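Chapter 6

Telling the Robot Where Things Are

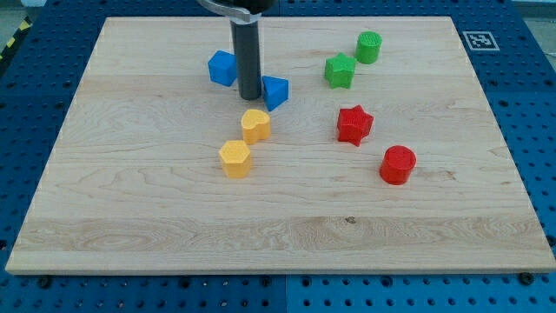 By the end of Chapter 5 you had an arm that went where it was told. You could type in a position, press Enter, and watch the fingertip travel there along a reasonable path without striking the table, itself, or you. Many people stop at this point and call the result a robot. It is closer to a very expensive ruler.

The trouble begins with the first instruction a normal person would give. "Push the red star over to the red cylinder" contains no coordinates. It contains a color, two shapes, a verb, and a preposition, and your controller from Chapter 5 understands none of them. Between that sentence and the stream of small motions that carries it out lies most of the software in this book, and this chapter covers the first stretch: getting from pixels to a list of objects the planner can use.

6.1 What the planner wants to know

A planner for pushing is easy to please. For each block it wants a position on the board, a heading, and a label. It also wants these to be true, and this is where the bills come in.

Take position first. A camera looking at a tabletop from an angle turns a rectangle into something with slanted sides. A centimeter at the far edge takes up fewer pixels than a centimeter at the near edge, so a program that treats pixels as centimeters will be right in one place and increasingly silly everywhere else. We fix this with a homography, a three-by-three matrix that maps points on the image of a flat surface to points on the surface itself. A printed square marker fixed to the table gives us four corners whose real positions we know. Section 6.3 derives the matrix. Section 6.4 explains why you should not have bumped the camera.

Blocks, unlike the board, have height. The pixels of a block's top face do not lie in the plane of the board, and if you push them through the homography anyway, the block will appear to sit a little farther from the camera than it does. My first version of the code had this error in it for most of June. The arm aimed politely past every block on the table, and I spent the time tuning the controller, which was fine.

Heading is worse. A cube turned by 90 degrees is the same cube as far as the planner is concerned, and a star looks the same again after 72. A cylinder has no useful heading at all, but a careless estimator will report one with great confidence, and a different one in the next frame. The planner will then try to approach the cylinder "from behind," wherever that has moved to.

Labels seem like the easy part. Color alone won't do when there are two blocks of each color, and shape alone fails as soon as you have two stars. You need both, and you need them to stay attached to the right block while things are being shoved about.

6.2 The finger is also in the picture

The pushing tool is a single rounded rod. It has to come down close to the blocks to be of any use, so it spends its working life getting between them and the camera. A detector that sees half a prism may call it a smaller prism, or a different shape, or nothing.

There are 2 common remedies. One is to lift the finger away, look, and come back, a method both reliable and painfully slow. The other is to keep a running estimate of every block and let the detector correct it when the view is good. We will use the second. Aisyah Menon, who wrote the tracker we build on, called it Etis and left a comment at the top of the file: "Believe the last good frame. Then check." The full listing is 124 lines, and you will have typed all of them by Section 6.7.

Before you go on

You will need the working controller from Chapter 5, the calibration routine from Chapter 4, and the practice set of 1,611 labeled frames. Use the first 700 for tuning and leave the rest alone until the exercises. You will be tempted to peek. Your results will look wonderful if you do.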